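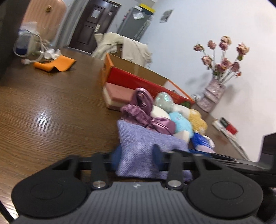 Figure 1. Lavender burlap pouch and purple satin on a brown wooden floor.

Scent and Memory: Does Smell Help Us Revise?
Rokeya Pathirana, Hatbridge College
Reading time: 3 minutes

I got the idea for this project from my gran's airing cupboard. One sniff of her towels and I'm six again, hiding from my cousins! I wanted to find out if a smell could also bring back something much duller, like a list of words learnt for a test.

Smell signals reach the parts of the brain that deal with feeling and memory by a very short route, and I'd read that people often remember more when they are tested in the same surroundings they learnt in. My question was simple: if you learn a list with lavender in the room, do you remember more of it when the lavender is there again?

What I did

I ran the test in February with people from my year. Everyone learnt a list of everyday words (spoon, ladder, cloud and so on) during morning break, then came back two days later and wrote down every word they could remember. One group had dried lavender on the desk both times. Another had it only while learning, and the last group had none at all. I kept the lists, the room and the time allowed the same, and I opened the windows between groups, which made me very unpopular as it was freezing.

What I found

Across all the groups, people wrote down 159 correct words. The group with lavender both times did best, and I was so pleased that I ran down the corridor to tell my tutor. She asked how big the gap was. On average it was 3 words per person — enough to be exciting, but small enough that a few good memories in one group could explain it.

The group who had lavender only for the learning part came out almost level with the group who had none. I had expected them to do worse, so I'd love to look at that again.

Problems

Two people had colds and couldn't smell a thing. I left their scores in, and I now think I should have asked about this first. One girl said lavender gives her a headache, so she swapped to the group without it, and that means the groups weren't fully random. I also marked the answers myself, knowing which group each sheet came from.

If I did it again

I'd use more people and a stranger smell. Lavender is in so many soaps and pillow sprays that everyone already has memories tied to it. Cardamom or pine might work better, and I'd like to try a gap of 5 days as well.

Recent student projects
Kakeneo: Designing a Board Game About Bees
Why Does Bread Go Stale?
The Treruvano Tide Diary
Hadgu: Making a Font by Hand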